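Re: [touring] backline for the December run

Quick one, loading in at 4 and the wifi here is bad.

Drum riser is sorted. Dilimwood have their own, so leave ours at the storage unit. Same for the bass cab – theirs is fine, a bit boomy. Bring the head tho. And the spare fuses, which are in the tin with the capos.

Judite Coelho wrote:
> Do we still need the keyboard stand from Farías? They want 32 a night
> for it plus deposit. Also who has the merch float, I make it 158
> but the sheet says something else.

No to the stand. 32 a night is silly, we can use the folding one if somebody tightens the left leg. Float is with me, 158 is right, the sheet never got updated after the Protov show. 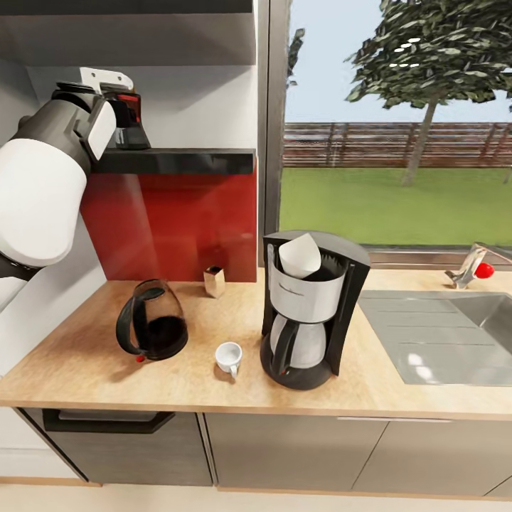 Set length – Dinano is giving us 6 songs now, not the full set, they added an opener. So I'd drop the two slow ones and go straight into the new one after the intro. Means only one retune. If anyone hates that say so before soundcheck please, not durring.

Monitors: one wedge each, no in-ears. Vocal mics are provided but bring your own if your fussy about it.
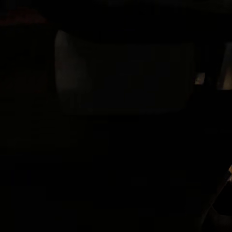 Judite Coelho, just in by text: keep one slow one, the crowd at Dinano asked for it last time, and cut the cover instead. She can live without in-ears but wants her wedge on the left.

OK fine by me. Cover's out. Will send the new order tonight once I've found a printer.

Strings!! Somebody buy strings.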